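In Praise of the Slow Library Book
By the Parri Review staff
January
72 shares | 7 comments

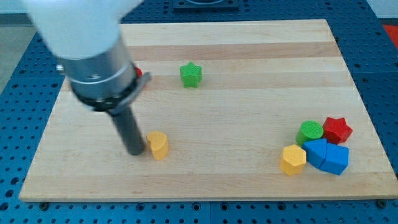 A wooden surface, a gray rod, a sliver of red.

I have a library book on my nightstand that I have renewed three times, and I want to make a case for it. The book is a history of canals. It runs to 1136 pages if you count the notes, and I do count the notes, because some of the best stuff is hiding back there (a long quarrel over the price of mules, for one). I'm on page 400 and something. I started it when there were still leaves on the maple across the street, and I love it more every week.

People talk about slow reading as if it were medicine. Turn off your phone, sit up straight, improve your attention span. I can't get excited about any of that. What I can get excited about is living with a book so long that it starts to leak into everything else! I drove over to Clevberg last month to drop off a box of dishes and spent the whole trip looking at ditches. Was that one dug? Who dug it? Is the road up on that bank for the reason I think it is? I came home and read forty more pages standing at the stove, and the rice burned.

The Brodama branch, where I got it, is a small one. It has a low ceiling and a carpet the color of split pea soup, and the history section is two shelves and part of a third. I used to think of that as a problem. When I lived downtown I had a main library with six floors, and I would walk out with a stack up to my chin and bring back most of it unread. At Brodama you go in for something on bridges and they don't have anything on bridges. They have canals. So you take canals. I would never have picked this book out of a real selection. The spine is faded and the title is dull, and the first chapter is mostly about soil.

And the soil chapter is wonderful, once you've been in it a while. It took me two tries. The first time I skimmed it and felt nothing, and then around the part with the locks I kept running into clay, clay, clay, and had to go back and find out what the author had been telling me. A library loan is good for that. The thing is in your house for weeks. You don't have to like it on the first night.

I know the case against this. There are a lot of books and we get a limited number of years, and a person who takes an entire winter over one of them is going to miss some great ones. A friend of mine reads seven books a month and remembers them too, which I find a little unfair. She told me I could have read a short history of canals in a weekend and gotten the main points. She's right. I'd have the main points. I'd know when the big ones opened and when the railroads came along and ruined the business. I wouldn't have the lockkeeper's wife who kept a tally of every boat on the pantry door, or the two towns that both renamed themselves after the same investor and then sued each other when he picked neither one.

Renewing is part of the fun too, and I don't see it get much credit. Every time I click that button there's a tiny bit of suspense. Does somebody else want it? Has some other canal person turned up in our part of the county? So far the answer has been no, and I'm relieved and also kind of disappointed, and then I get my three more weeks. You can't have that feeling with a book you own. I own plenty of long books and they just sit there, completely safe, and I never open them.

There are signs of earlier readers in mine. Somebody used a grocery receipt as a bookmark and left it in chapter nine, and it's for onions and batteries. Somebody else put a light pencil check next to every mention of the Drenditz cut, a side channel that gets maybe a page and a half altogether. I've gotten so fond of those checks. I looked up the Drenditz cut because of them and found that you can still walk along a piece of it, with a gravel path and a bench, and I'm going as soon as the mud dries out. I would like to believe the pencil person has sat on that bench.

So if you've got a big slow book going, keep it going. Read four pages before bed and lose your place. Go back over the soil. If your branch is tiny, walk in without a list and take home the fattest thing on the half shelf, the one nobody has stamped in years, and give it until spring. I have one renewal left on the canals. After that I'm supposed to return it and wait a day before I can check it out again, and I've already picked the day.

Last updated: January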